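Which edition of the Garkellow goose book should I get for a read-aloud?

mossypages
Hi everyone, I hope this is the right board. My grandmother used to read me The Goose at Garkellow Lock when I was small, and now that my niece is turning eight I'd love to give her a copy. The trouble is there seem to be two in print. Watstead has the anniversary edition with the pictures redone in full color, and Skamard still sells the little one with the old ink drawings. I can only afford one (the Watstead is a big heavy thing and priced like it), and I can't get to a shop that carries both. Is the text the same? I remember the lockkeeper's wife having a whole chapter to herself and I'd be heartbroken if it was gone. 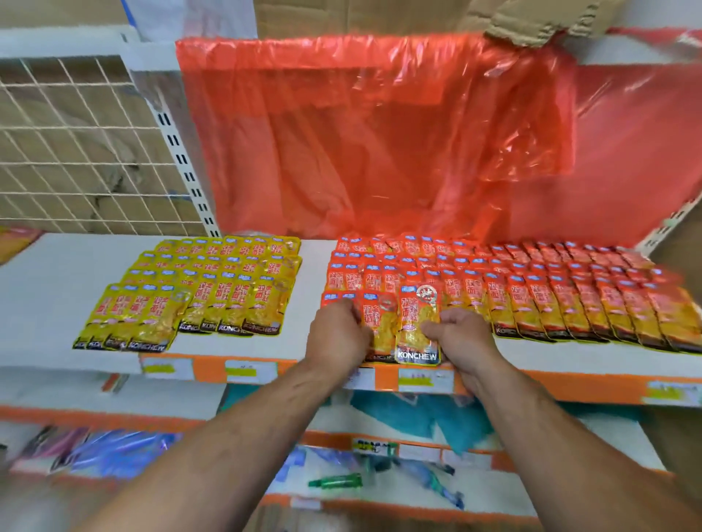

I should also say that my niece is a listener more than a reader at the moment, so whatever I buy is going to be read out loud at bedtime, probably by me over December break, and probably several times.

inkandfeather
Oh, what a lovely present! Skamard, no question in my mind. The ink drawings ARE the book. When the goose walks along the top of the lock gate at night there's hardly anything on the page, a few lines and a lot of black, and I used to hold my breath looking at it. In the color version they've put a big moon in and you can see every feather. It's pretty, I'll give them that, but I wasn't scared for her anymore.

And yes, the lockkeeper's wife is in the Skamard, all 14 pages of her.

bargeboards
I'm going to disagree, warmly I hope. I've read the Watstead to my second graders two years running and they adore it. From the back of the rug you can't make out the small drawings at all, and children who've grown up on bright picture books do lean in for the color. The type is bigger too, and my eyes are grateful for that. The wife's chapter is there, only they've moved it later, after the flood, so it comes as a sort of rest.

inkandfeather
Moved it! But the whole reason the flood is frightening is that you've already met her and you know she's alone in the house. I did not know that and now I'm a bit cross, I'm afraid.

bargeboards
Fair enough, I can see that. My class has never minded, but then they don't know it any other way. 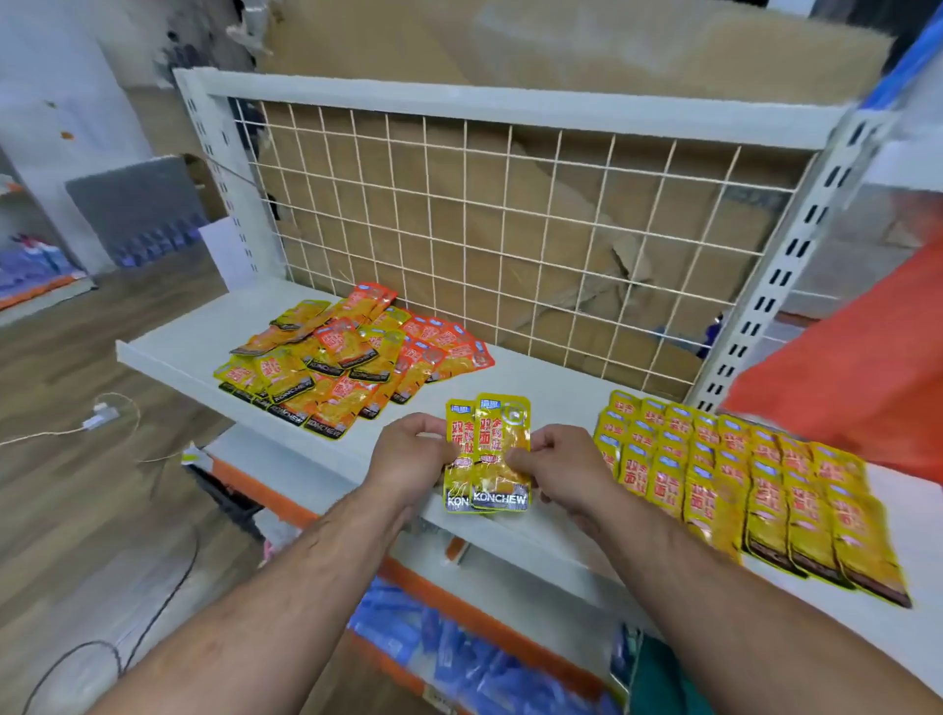

On the size question, I'd think hard about how you read at home. The Skamard is a paperback you can manage with one hand while the other one is busy with snacks, and in our house it always is. Those shiny yellow KONCHEW packets with the little see-through window are just the kind of thing that ends up open on the quilt by chapter two. The Watstead needs a lap and both arms, and the paper is so nice that I'd be nervous about greasy fingers. At school I make everyone wash first.

towpath_tess
Chiming in with a third choice, because nobody's mentioned the old Afolabi hardcover. It has the ink drawings but printed large, the chapters in the original order, and a map of the canal inside the front cover. It's been out of print for ages, but mine came from a library sale and it's held up beautifully — 200 pages and not one loose.

mossypages
You are all so kind. A map! I think the Afolabi must be the one my grandmother had, because I remember tracing the canal with my finger. I'll look for one secondhand, and if I haven't found it by the birthday she'll get the Skamard. Bargeboards, I may still borrow the Watstead from the library so she can see the moon.

inkandfeather
Let her see the dark one first :)

Related threads
Goose books that aren't about farms
Do you do the voices? (read-aloud confessions)
Mending a cracked spine on a picture book
Chapter books for a sensitive eight-year-old
Canal and river stories, a running list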